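Speaker Notes: Setting and Clearing the Shared Table
Purkside Residential Services, Staff Development Session
Prepared by the Office of Household Standards

Running time: 20 minutes of talk, with questions to follow. Doors open at 2 p.m. The handout should be on the chairs before people come in.

Opening

Good afternoon, and thank you for coming. This session is part of the Purkside program on everyday living spaces. It is intended for staff who supervise a shared kitchen and for those who train residents to use one. Many of you attended the earlier session on food storage at the Prurkstead building. Today's subject follows from it. We will discuss the table.

(Pause until the late arrivals are seated. The side door is noisy.)

The Purkside guidelines devote a good deal of space to the refrigerator, the sink and the range. They devote one paragraph to the table. In practice, the table is where residents spend the most time, and it is the surface on which the greatest variety of items is placed during a day. Food, dishes, condiments and small appliances all arrive there. Our office received 811 written comments in the last residents' survey. A considerable share of them concerned tables that had been left in an unsettled state between one person's meal and the next.

I would like to be clear about the scope of this talk. We will not cover deep cleaning, which belongs to the building services team. We will not cover allergies in any detail; the nutrition office offers its own course in December, and I encourage you to register. Our concern is the ordinary table at an ordinary hour.

Section 1. What belongs on the table

The revised guidelines divide table items into 4 groups. Please refer to the first page of the handout.

Group A is serving ware: plates, bowls, small dishes and anything else that holds food for a person who is eating.

Group B is preparation ware: colanders, cutting boards, mixing bowls and measuring cups. These items are permitted on the table while food is being prepared and should return to the counter or the sink when preparation ends.

Group C is food and condiments, whether packaged or not.

Group D is small appliances. I will return to this group, as it produces the most disagreement.

The groups matter chiefly for clearing. A resident who is asked to "clear the table" may reasonably wonder where to start. A resident who is asked to put away Group B has a definite task with a definite end. Staff at the Tshabalala building used this wording during the spring trial and asked to keep it afterward.

(If asked: the trial covered the second-floor kitchen only. The third floor was being painted.)

Section 2. Condiments

Bottles should stand upright. The guidelines state this plainly, and I would ask supervisors to state it plainly as well. A bottle laid on its side takes up more room than one that is standing, and a round one may roll. Where a bottle is designed to stand on its cap, it may stand on its cap.

Bottles should also have a place of their own. In the past we advised a tray at the center of the table. Several kitchens found that the tray filled with items that had no other home, including keys, mail and, in one building, a bicycle lamp. The present advice is a low caddy with room for no more than 4 bottles. The Zangate caddy on the display table by the door is the one we have ordered. It will be delivered to each building with the next linen run. Please sign for it.

A clean plate should not be used as a stand for a bottle. I mention it because it is common, and because the person who next needs that plate has to wash it first.

Section 3. Loose food

Food without a package belongs in a bowl, on a plate or on a board. Pieces of fruit, crackers, pasta and similar items should not be set directly on the tabletop. Staff may find that residents regard a freshly wiped table as equal to a plate. The guidelines do not take that view.

We recommend that supervisors bring out the bowls before the food. When empty bowls are already within reach, residents tend to use them. When the bowls are in a closed cabinet on the far side of the room, the food will often be put down first.

Food that has been left on the tabletop between meals should be discarded. Please do not return it to a package, even when it looks clean. Supervisors should use judgment with whole fruit, which may be washed and kept.

(Change slide.) 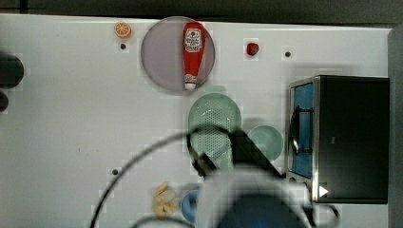
Slide 6. Tabletop with items from all four groups, viewed from above.

I will leave this slide up for a minute. Please take a pencil and assign each item to its group. The plate and the smaller green dish are straightforward. The larger green piece, with holes in its base, we would place in Group B. The ketchup bottle is lying across the plate, and the rule in Section 2 applies to it. To the right stands a toaster oven.

(Allow one minute. Walk to the back of the room if the projector light is too strong at the lectern.)

I would now ask the group to consider the order of clearing. There is more than one acceptable answer. Our office would begin with the pale yellow pieces of food near the bottom of the slide, as loose food is always first. The citrus slice and the small red item by the plate would come next. The bottle would then be stood up, and the plate would be free. The colander would leave with the other preparation ware. The small blue bowl may stay if someone is about to eat.

Section 4. Small appliances

The former guidelines prohibited appliances on dining tables altogether. The rule was widely ignored, particularly in the smaller kitchens, where the counter holds a dish rack and little else. The revised text allows one small appliance on a table under the following conditions.

The appliance must rest flat and must be clear of the table edge.
The cord must not cross a walkway or the seating side of the table.
The door, if there is one, must be able to open fully without touching a dish.
Nothing may be stored on top.
The appliance must be unplugged when the kitchen is unattended.

The third condition is often overlooked. A toaster oven door needs open table in front of it. Please ask residents to keep that space clear even when the oven is off, so that the habit is in place when it is on.

Buildings that wish to keep more than one appliance on a table should apply to our office. The form is short. Prurkstead has already received permission for its long table by the window, subject to review when the new counters are installed.

Section 5. Instructing residents

Instruction should be brief and given at the table. Posted signs have their use, but we have found that a sign with more than a few lines is not read after the first week. The wall card in your packet has been cut to five lines for this reason. Please do not add to it by hand.

New residents should be shown the cabinet where the bowls are kept, the caddy and the cloth. Returning residents need only be told what has changed. Supervisors should avoid clearing the table on a resident's behalf unless the resident has asked for help or there is a hazard.

Questions

(Likely questions, with suggested replies.)

On tablecloths: permitted for events, removed the same evening.

On who pays for replacement bowls: the building's household account. Plain colors are preferred so that sets can be mixed between kitchens.

On whether the Zangate caddy may go in the dishwasher: top rack only.

On inspection: the first round will be advisory, and no scores will be recorded. Tshabalala will be visited first, followed by Prurkstead.

Before people leave, remind them to return the pencils and to take a wall card for each kitchen in their building. Extra handouts go back in the gray box under the lectern.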